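Mornitz Yarn Studio Opens Sign-Ups for Its September Mystery Shawl Knit-Along

Three indie dyers, one secret pattern and a whole lot of color

FOR RELEASE IN SEPTEMBER

Mornitz Yarn Studio is thrilled to open sign-ups for its biggest knit-along yet, a mystery shawl called Plurnell, designed by Dae-han Yoon and knit in yarns from three small-batch dyers. Kits are available now through the Mornitz website and at the shop counter, and the first clue goes out to knitters at 9 a.m. Eastern on opening day.

For anyone new to mystery knit-alongs, the idea is simple. You get the yarn list, the needle size and the finished measurements up front, and then the pattern arrives one piece at a time. You have no idea what you're making until it's growing in your lap! Plurnell comes in weekly clues, and each one is sized to fit into a few relaxed evenings of knitting.

"I started with a stripe that kept going wrong and I fell in love with it," says Yoon. "It leans to one side, then it changes its mind. I ripped out the first version and kept that one bit, and the whole shawl grew from there. I can't wait to see it in colors I would never have picked."
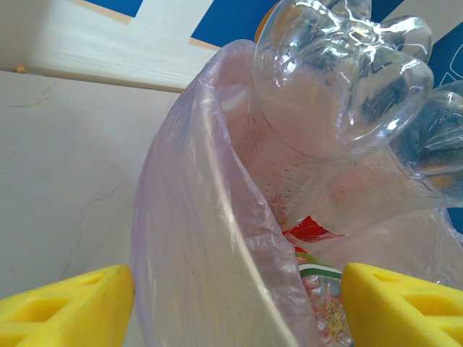
Clear plastic bottle in a lavender bag.

The finished shawl is a generous asymmetrical triangle with garter stitch, slipped-stitch color work and a stretchy edging that blocks out beautifully. It takes 1000 yards of fingering weight yarn split among three colors, and every knitter who has tried the sample on has wrapped it around twice and refused to give it back. If you can knit, purl, increase and decrease, you're ready. Any trickier moves are explained in the clue where they first show up, with both charts and written rows, and left-handed charts are included as well.

The dyers each came at the project in their own way. Helto is known for deep, almost inky solids on a springy merino, and has made a new dark teal for the main color. Chu works on a merino and silk blend and sent over a run of speckles in apricot, moss and rose. Mornitz's own dye room rounds out the trio with soft semisolids that sit happily between the two. 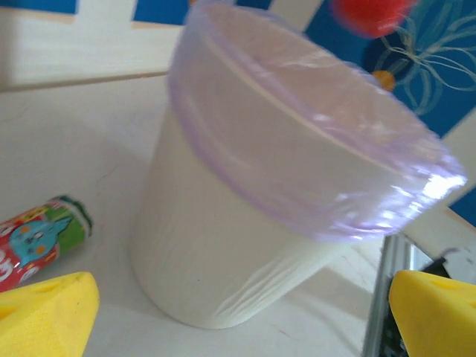
White container lined with a lavender bag, with a small tube on its side next to it.

There are 34 color sets to choose from, and the studio is dyeing 490 kits in all. Each kit holds three skeins, the pattern download code, a set of stitch markers and a project bag sewn from cotton canvas. Knitters who would like to shop their own stash can buy the pattern by itself and still join every part of the event.

Clue chats will run in the online group all season, with a spoiler thread for fast knitters and a spoiler-free thread for everybody else. Yoon will be dropping into both to answer questions and cheer people on. In the shop, the big table is open to Plurnell knitters in the evenings from 6 p.m. until closing, and drop-ins are always welcome, even if you're two clues behind and only want to wind a skein. 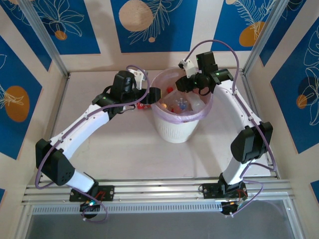
White wastebasket between two robotic arms.

Knitters who finish can post a photo in the group's gallery thread to be entered in a drawing for a skein from each of the three dyers. There's no deadline for the pattern itself, and all of the clues stay in your library once they've been released.

Yarn shops that would like to host their own Plurnell evenings can write to the studio through the wholesale page for a sample loan and a set of shade cards.

About Mornitz Yarn Studio
Mornitz Yarn Studio is a yarn shop and dye room serving knitters, crocheters and weavers in person and by mail. The studio carries its own hand-dyed line along with yarns from independent dyers.

Media contact: press desk, Mornitz Yarn Studio. Shawl photos and color cards are available on request.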